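The Kekisside Arm: Gallery

Hi and welcome back to the build page! If you're new, Kekisside is the shared workshop where I rent half a bench and keep far too many boxes of cables, and the arm project is the thing that has eaten my evenings since November. The short version is that I'm teaching a robot arm to clear a dining table, and I'm doing the first chunk of it in simulation so that I can make all my dumbest mistakes without paying for them.

I've been promising pictures for ages, and a few of you wrote in to say that a page full of config files doesn't count (fair enough). So I went through the renders from the latest version of the dining room and picked my favorites. The room itself is called Sulley, for reasons that made sense at 2 in the morning, and the planner that decides where the hand goes next is Nelusov. I wrote most of Nelusov on the bus and it shows in places, but I'm very fond of it.

The dining room

Sulley has come a long way from the gray box it started as. There's a proper wood-grain table now, a spindle-back chair that took me a whole weekend to get right, and a bunch of things to grab in different shapes. The bread is enormous, I know. I scaled it up once to test something and then got attached to it.

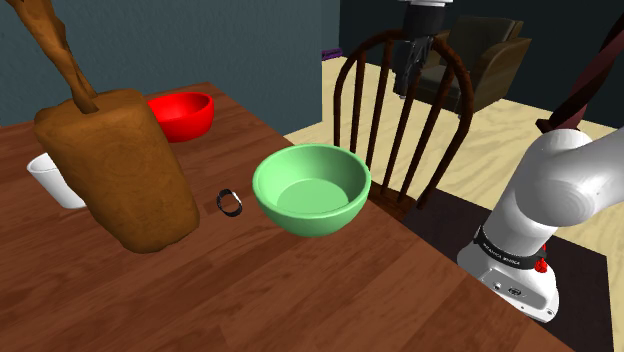
Wide view first, with the white arm at the side of the table, then the view from the gripper, looking over to the phone on the dark seat. The green bowl is in both.

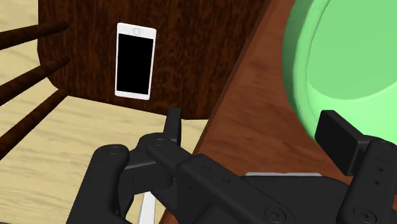
What I'm working on now

The bowl is the main event at the moment. A bowl sounds easy until you try to explain to a planner that it can go for the rim, and that the rim is a circle, and that most of the places on that circle are terrible choices when there's a chair right behind it. My current run has 261 attempts in it and I've been going through the log with a cup of tea, sorting the failures into piles. The biggest pile by far is "came in too low." The second biggest is "no idea," and that one is more fun to read!

The phone is next on the list. It's thin and flat, so the fingers have very little to get hold of, and having it on the seat puts it lower than everything else I've been practicing on. I've tried 11 different approach angles so far and saved all of them in a folder, including the ones where the wrist does something no wrist should do. I'll post those separately when I've figured out how to make the clips small enough for this site.

The chair rungs turned out to be a headache too. Nelusov used to treat the whole chair as one solid block, so it refused to go anywhere near the seat. I split it into separate pieces on Thursday and now it plans paths that go much closer - sometimes closer than I'd like, but that's a setting I can turn down.

Odds and ends

Rendering is slow on my old desktop. I switched the shadows off for the training runs and only put them back on when I want pictures, and that helped a lot.

The Huenchumán bracket (the printed mount I drew for the real bench, if you remember that post) is on its third version. The screw holes line up now and I've stopped swearing at it. I still need to sand the underside, and I want to add a slot for the power cable so it doesn't hang in front of the drawers.

A couple of people asked how big the project has gotten. The latest save of the room is number 980, but please don't be impressed, I hit save whenever I get nervous. If you want the chair model for your own project, leave a comment with an email address and I'll send it over. The bread too, if you have the space for it.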